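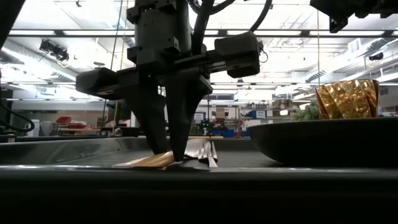
Gripper fingers and black cables over a work surface. Picture: Kenneth Bañez

Number 7 bus to stop in Lelby again, on the wrong side of the road

Thu 24 January

Passengers in Lelby are to get their bus back next month, four months after it began driving past them.

The number 7, which links Illeck with Komdale by way of most of the hills in between, was taken off its usual route in October while the gas main under Mill Street was replaced. The gas main took 3 weeks. The diversion stayed on, and drivers have been using the bypass ever since, waving to anyone they recognised.

A petition asking for the old route back gathered 2,757 signatures, a fair haul for a village that usually struggles to fill the hall for the pantomime. Several people signed from Illeck, where the bus never stopped running, on the grounds that they were fed up with hearing about it.

Under the new timetable there will be 4 buses a day in each direction, one fewer than before. The first leaves Komdale at twenty to seven in the morning. The last one back goes just before six, so anyone hoping for an evening at the pictures in Illeck will need to choose a short film and leave before the end of it.

There is also the matter of the stop. The shelter outside the chemist, with its bench and its new roof, is no longer considered suitable for the longer vehicles now used on the route. Buses in both directions will pull in across the road, beside the hedge, where there is a pole.

"I'm delighted, I really am," said Hjørdis Lindqvist, who started the petition after walking home from the bypass with a frozen turkey. "I'd have liked to be delighted and dry."

She has been told the shelter could be moved. A survey would be needed first, and the survey would have to wait for the drains to be looked at. Until then, passengers are welcome to sit in the shelter and cross over when they see the bus coming round the bend, which gives them the best part of ten seconds.

Day tickets will cost the same as before. Passes bought last autumn and never used can be exchanged at the ticket office in Illeck, which is open on weekday mornings. Passengers without a car may find it easier to wait until the bus is running.

Printed timetables are being delivered to every house in Lelby this week. A corrected version will follow.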